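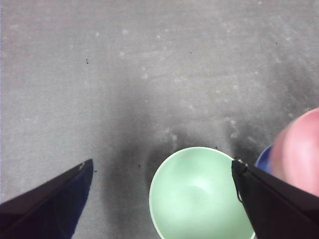 What happens to the people in a dish room when a robot arm takes over the bowls?

They go on working there, at least at first, and a good part of their day becomes showing the arm what they know. Later the jobs get divided up differently, and that part depends a lot on who is in charge and who speaks up.

I spoke up, for once in my life, and I want to tell it from the beginning.

The Mullum Street kitchen feeds three schools and a hospital wing, 1595 lunches on a full day, and every one of those lunches goes out with a plastic bowl and comes back with a dirty one. Green, pink, blue, whatever the last order brought. I had been on the clean end of the dishwasher for eleven years when Tameo sent us the arm in September. On the clean end you take the bowls off the belt, you nest them, you slide the stack onto the cart, and you do it until your wrists feel like somebody else's. I wore braces on both of mine. So did Chantelle Khumalo, and so did the woman who had my place before me.

I loved the arm right away! I know how that sounds. Lungile Mokgethi thought I was out of my mind. She stood there with her apron rolled up under her arm and said, "Fatima, that thing is here for your paycheck," and I said it could have my wrists first and then we'd talk.

It came with a woman named Nokuthula Mabuza, who was maybe twenty-six and ate lunch standing up. She bolted it next to a gray table at the far end of the room, away from the steam, and taped a card to its base that said Clirkovora, the name of the software. Chantelle couldn't say it with a straight face, so by the end of the first shift it was Clirk.

Clirk was terrible. Oh, it was wonderful how terrible it was. It would swing over to a bowl with its two black fingers open, think about it, and close on the air an inch to the left. It would get hold of a rim and lift and the bowl would go spinning off under the racks, and Lungile would go and fetch it and set it back down with so much politeness that Nokuthula started blushing.

"It needs demonstrations," Nokuthula told our manager, Anatole Gilbert. "I need somebody who's good at this to drive it."

Anatole looked at the schedule on his clipboard. Anatole always looked at the schedule on his clipboard. I had my hand up before he found the right line.

So I learned to drive. You hold two handles, and the arm does what your hands do, a hair late, and you watch on a little screen what the camera by its wrist is seeing. The first morning I felt like I was trying to thread a needle in oven mitts. By the second afternoon I had a pink bowl sitting inside a blue one and I hollered so loud that the pot washers came running.

What I hadn't known was how much I knew. Nokuthula would stop me and ask why I'd done a thing, and I'd have to go and look for the answer in my own arms.

"Why did you come in from that side?"

"So the rim rolls toward you."

"And why did you wait just then?"

"It hadn't settled. You let go too soon and it rides up crooked, and then every one you put on top of it is crooked too."

She wrote that down. Eleven years, and it was the first time I ever saw anybody write down something I'd said about bowls.

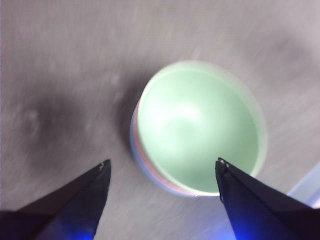 She kept all of it in a notebook with a rubber band on it, and after a while the page had names. There was the Fatima Roll. There was the Khumalo Tap, where Chantelle bumps the top bowl with one knuckle to seat it. Even Lungile got one, though she claimed she'd only sat down at the handles to rest her feet. The Mokgethi is when you don't pick the bowl up at all, you just nudge it over until it's where you want it and then you pinch. It's beautiful. None of the rest of us had ever thought of it.

We each did 43 runs a shift, and then we traded. Chantelle was the fastest. I was the neatest, and I'll thank her to admit it. Lungile talked to it the whole time in a low voice, like you'd talk to a horse.

And then one morning, before the first belt came through, Nokuthula took her hands away from everything and let it go by itself. It came down over a green bowl, open-handed. It waited. I swear I felt my own shoulders wait. Then it rolled the rim, and closed, and set the bowl in its stack, and gave it the tap.

"That's me!" Chantelle said. "Look at that, that's my tap!"

I cried a little. Lungile passed me a clean towel and then used the other end of it herself.

The talk with Anatole was harder. The Steyn people, who hold the contract on the building, had sent him a new schedule, and on the new schedule the clean end had one name on it where there used to be three. He put it on the break room table and kept his hand flat on top of it for a while.

"It's just a draft," he said.

I'm not a speech maker. What I had was Nokuthula's notebook, which she had lent me and which I opened on top of his schedule. I showed him the pages. I showed him that every time the bowls changed, and they change whenever somebody upstairs finds cheaper ones, the thing would need showing again. I told him that the salad station had been short since summer, and that the hospital trays went up late because there weren't hands to check them, and that he had three people who knew that kitchen down to the drains. I told him I wanted "trainer" on my badge, and the money that goes with it.

"There's no such job here," he said.

"There's been one for weeks," said Lungile from the doorway. "She's been doing it."

He took the notebook home. I worried all night that he'd spill something on it.

It didn't all come out the way I asked. Chantelle went to hospital trays, full time, and she likes the nurses and hates the elevator. Lungile cut down to mornings, which she says was her own idea, and some days I believe her. Salad got a new kid, so that wasn't us after all. I got the badge, and more than 50 cents an hour on top of what I had, and I'm still arguing about the rest.

But my wrists! The braces are in a drawer at home with the takeout menus. I can open a jar. I braided my granddaughter's hair last night, the whole head, tiny ones, and when she asked if I was tired I said sit still, we could do it over again if she wanted beads.

We've got new bowls coming in next week, deeper, with a little lip on them. Nokuthula is driving back up for it. Chantelle has traded a shift to be there, and Lungile says she's already figured out the pinch.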